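Tube Sorting Club Set for Two-Arm Robots
Kokkonen Education Equipment — Schools and Colleges Range
Catalogue number 356

The Tube Sorting Club Set is supplied to schools, colleges and youth clubs that already own a pair of table-mounted robot arms and wish to prepare a team for the Curkov Student Challenge. It provides the objects, the task cards and the marking sheets for one team. Arms, grippers, cameras and computers are not included.

The set follows the handling round of the Challenge, in which students program two arms to lift capped tubes from a rack, pass them from one side to the other and return them to the holes named on the card. Coloured liquids allow the team to tell the tubes apart by eye and by camera.

Blue rack and capped tubes in use with two arms 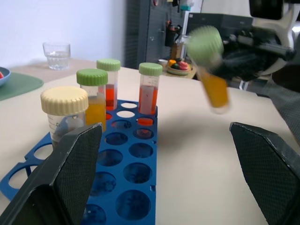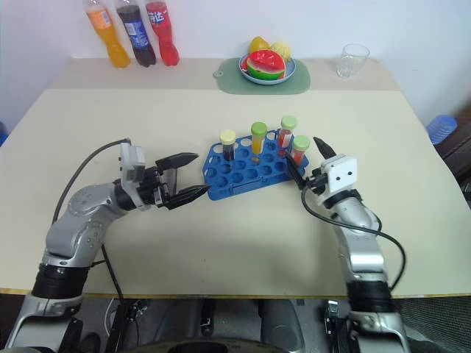 Teams are advised to begin with the rack in a fixed position and to move it only when the first card can be completed without help. The later cards ask for the same work with the rack turned, and with household objects left on the table.

Contents
Test tube rack, blue plastic
Screw-cap tubes and containers, with spare caps
Food colouring for preparing the liquids
Task cards, levels 1 to 3
Marking sheets and a teacher's guide

Table and space
A flat, pale table top is recommended. Each run lasts up to 105 seconds under the current Challenge rules, and a double lesson is normally enough for a group to complete one card and record its scores. Two students should be present at the controls during every run — one to operate the arms and one to stand by the stop button.

Care
Caps should be tightened by hand before each session. Tubes are to be emptied and rinsed at the end of the day and stored upright. The rack may be washed in warm water. Harsh cleaning products will dull the plastic and should not be used.

Ordering
Orders are accepted from schools and registered clubs on headed paper or through the Anside account page. Orders for the autumn term should be received before September. Replacement tubes and caps may be bought separately from the Ilamton parts desk, quoting the catalogue number given at the top of this page.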